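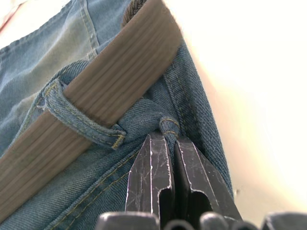
Garment Table Checklist: Belted Denim, With Comments

Triltmont sorting room, table 2. Completed 15th November. Please leave this sheet with the batch card so the next shift can read the comments before they start.

1. Work surface flat and steady
OK. Both panels are lying level and I ran my hand across the seam a few times, since a raised edge there will catch a hem or a sleeve every time. There is a small dark scratch on the cardboard panel, over on the left. It doesn't snag, so I've noted it and left it alone.

2. Tape down at the front edge
Needs attention. Please press the blue tape back down at the left corner, or put on a fresh piece if it won't hold. We went through this in February with the old board and I would love not to do it again!

3. Far edge kept tidy
OK, with a gentle reminder. I don't mind a few personal things at the back, and I know we all like our drinks close by, but caps go on tight and bottles stay well away from the clothes. Pens capped too, please. We lost a very nice cream skirt to a leaky marker last winter and I still think of it.

4. Cables clear of feet and elbows
Look at this each time you sit down. Anything running over the front of the table should hang slack, with no loop low enough to catch a shoe.

5. Belt checked on the garment
OK. Run your thumb along the full length of the belt on both edges and feel for cracks, lifted stitching or anything sharp. Do the buckle last, and slowly - the prong is what gets people. If the belt is coming off, ease it out one loop at a time. A good hard yank is tempting at the end of a long batch, but it pulls the stitching and it can whip the buckle round toward your face.
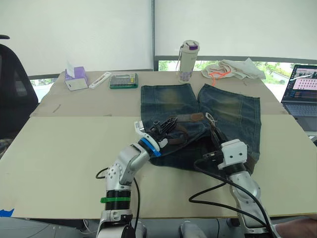 Item 5: belted denim shorts laid out, legs toward the far side, belt still through the loops.

6. Belt loops sound
OK. Look at the bar-tack at the bottom of each loop, where the thread is bunched up tight. A loop that bulges or creases is fine to pass if the stitches are holding. If you can see daylight through them, it goes in the mending bin with a yellow tag.

7. Cords and drawstrings
Comment. Any loose cord at the waist gets tucked in or tied in a flat bow before folding. Vellero sent back 40 pairs over dangling cords, which seemed a little fussy to me, but they are the customer and it only takes a moment.

8. Pockets emptied
OK. Turn them out fully, including the tiny one. Coins and keys go in the dish, and tissues go straight in the trash.

9. Worn patches
Faded thighs are not a fault on this line. Please don't reject for color alone - check for thin fabric by stretching it lightly between two hands.

10. Batch weight and paperwork
Bin limit is 200 garments. Batch 679 goes to Gurkham, and 996 waits for the Layug labels.

Follow-up: item 2 only. Initial here when the tape is done.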